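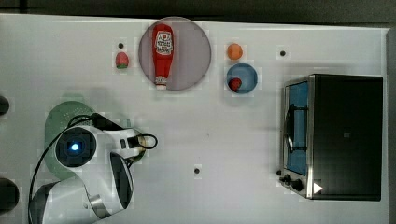
Marilou Panganiban

Kitchen table, July

This is about the list of kitchen things we put together for the Fillthorpe rooms. Most people who wrote in wanted to know what goes on the table and what colours we settled on, so I have kept to that. The full list is with Gorazd Kelmendi and he will send it to anyone who asks.

1. Plate, ketchup and bowl
The ketchup bottle lies on the round plate with the white cap near the rim. The small blue bowl has a red fruit in it. The toaster oven is black with a steel frame and takes up most of the right-hand side. It is the largest thing on the list and the only one we had to measure the table for.

2. Colander and cup
The colander is sage green, oval, with a handle at each end, and the cup next to it is the same green.
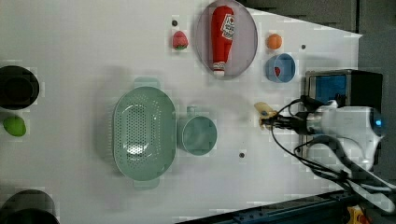 We wanted a few pieces that matched and were happy for the rest to be whatever colour they came in. Ermira Pavlović chose the green. I had asked for yellow but I have got used to it.

The small red strawberry stays to the left of the plate and the orange ball to the right, with the blue bowl below the ball. Please put them back like that if you move them, as the table plan on the wall is drawn the same way.

The tabletop is white and shows every mark. Wipe it with a damp cloth and a little washing-up liquid. Do not use the cream cleaner from under the sink, which is for the sink only. The small holes in the top are part of the table and should be left open.

Spare cups and a second plate are in the cupboard marked Sturow, bottom shelf. The whole list came to 1,760 with delivery, and 41 of that was the delivery. Benjamín Paredes has the receipts.

Pictures of the shelves will go on the next page when the labels are done.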